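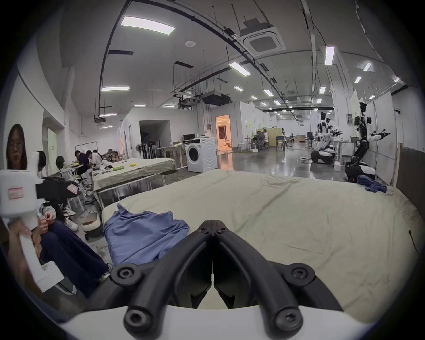
Blick vom Arbeitstisch in die Halle, vorn die Finger eines Handgreifers.

Besuchsbericht Drolen, Standort Dindimham

Der Termin begann am Dienstag um 9 Uhr. Durch die Halle führte Mei-kuen Tsao, die den Bereich Datenaufnahme leitet. Gegenstand des Besuchs war das Vorführen von Handgriffen an Textilien: Eine Person führt die Aufgabe mit Handgreifern aus, aufgezeichnet werden Kamerabild, Lage der Greifer und Öffnungsweite der Finger. Die Roboter selbst werden dafür nicht bewegt.

Aufgabe an diesem Platz ist das Ausbreiten und Falten von Kleidungsstücken auf einem Tuch. Eine Sitzung umfasst laut Plan 175 Durchgänge. Gearbeitet wird beidhändig, je Hand ein Greifer.

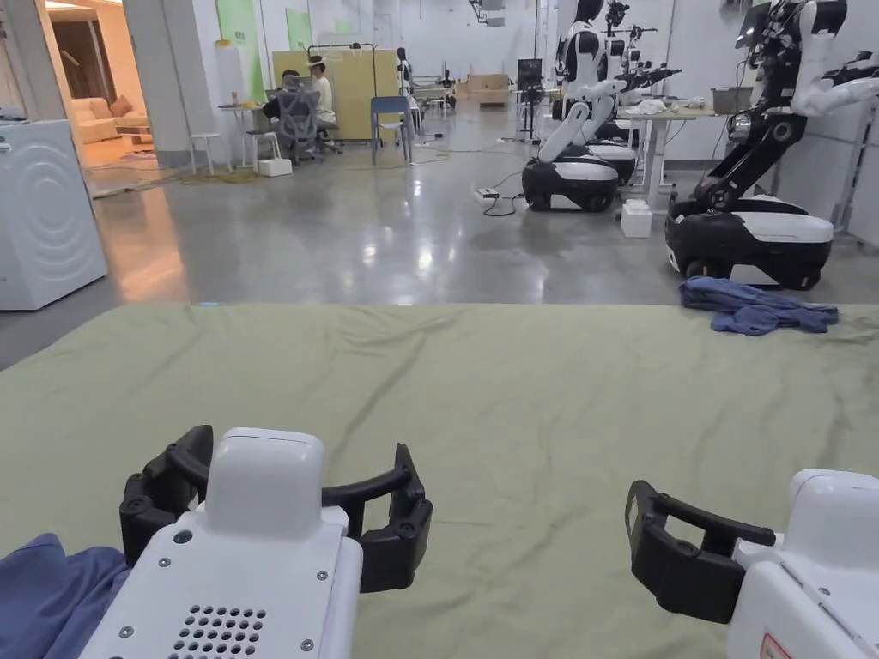
Linker und rechter Handgreifer über dem grünen Tuch, dahinter Roboter auf fahrbaren Basen.

Die Teleoperation läuft getrennt und mit anderem Personal. Frau Tsao nannte als Grund den Zeitbedarf: 552 Durchgänge pro Woche mit den Handgreifern gegenüber 245 per Fernsteuerung. Dafür entfällt bei der Fernsteuerung die Umrechnung auf die Kinematik des Arms – bei den Handgreifern bleibt dieser Schritt fehleranfällig, vor allem nahe der Reichweitengrenze.

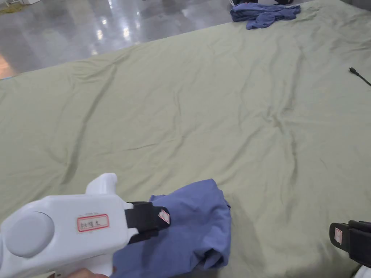

Weiche Stoffe sind nach Auskunft von Yu-ting Shek (Auswertung) der schwierigste Teil. Greift der Finger zu tief, wird die Unterlage mitgefasst; greift er zu flach, rutscht die Lage heraus. Fehlgriffe werden markiert und bleiben im Datensatz, sofern die Person sie im selben Durchgang korrigiert.

Offen blieb die Frage nach der Kalibrierung zwischen zwei Sitzungen. Das Verfahren aus Beaulieu soll im September übernommen werden, Unterlagen dazu folgen. Abfahrt nach Dinutdale um 14 Uhr.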